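Opinion > Technology > Work and Home

Search this site Enter keywords Go

Setting the table is still a job for people

By Igor Olszewski

Every spring my inbox fills with claims that the household robot is one year away. I have been getting those messages for 16 years. I used to run the kitchen and dish line at a hotel called Celloria, so I read them with some interest. I would have bought one.

My view is that machines are not ready for chores, and that the people selling them test the wrong things. A robot arm can pick up a plate. I have no quarrel with that. The trouble is that picking up a plate is a small part of clearing a table, and the rest of the job gets little attention in the sales talk.

Take something flat lying on a wooden surface. A person slides it to the edge, or gets a fingernail under the rim, and never thinks about it. A two-fingered gripper coming straight down has to find a side to hold, and a thin thing gives it very little side. If it comes down a little low it hits the table. A little high and it closes on air.
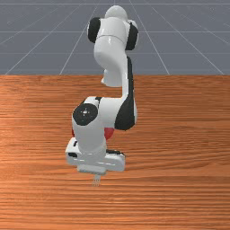 A lot of this work now begins in simulation, and I think that is sensible. A simulated table costs nothing to scratch. You can run the same reach all night and change one thing at a time. What I object to is the jump from there to a price list. A company called Jurkent told me last July that its arm had cleared 100 simulated tables in a row. I asked how many real ones. The answer was 10, all in the same room, all with the same dishes.

Our dining room had 167 seats. On a bad evening we had candle wax on the plates, napkins stuffed in the glasses, and a child's shoe in the bread basket. The dish crew handled all of it without instructions. They also noticed when a glass was chipped and threw it out. I have yet to see a machine sold to hotels that I would trust with that.

Shop floors are a different case, and the two should not be lumped together. My brother-in-law works at Śliwiński, a small firm that makes cabinet hinges. They have an arm that moves parts from a tray to a press. It does that well. The tray is always in the same place, the parts are always the same, and a fence keeps people out. When the supplier changed the tray, the arm stood idle for most of a week while somebody reprogrammed it.

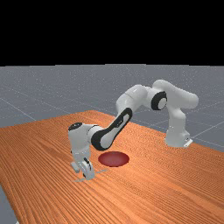 A house has no fixed tray. Chairs get moved, the light changes, and the cup is wherever the last person left it. To be useful at home, a machine has to cope with that every day and do it without an engineer in the next room. It also has to be quick enough that I don't get up and do the job myself.

I would like to see sellers publish dull numbers. How many real kitchens, how many hours, how many times a person stepped in, what got broken. Avance, which rents out floor scrubbers in our area, puts its service calls on its website, and I rented from them partly for that. A robot maker could do the same. If the numbers were poor I would still think better of the company.

I expect some chores will go over to machines in time. Loading a rack with identical plates should be among the first, and folding a fitted sheet can wait. Until then I would tell any hotel manager who asks to spend the money on a second dishwasher and a raise for the crew.

Filed under: Opinion, Automation, Jobs, Home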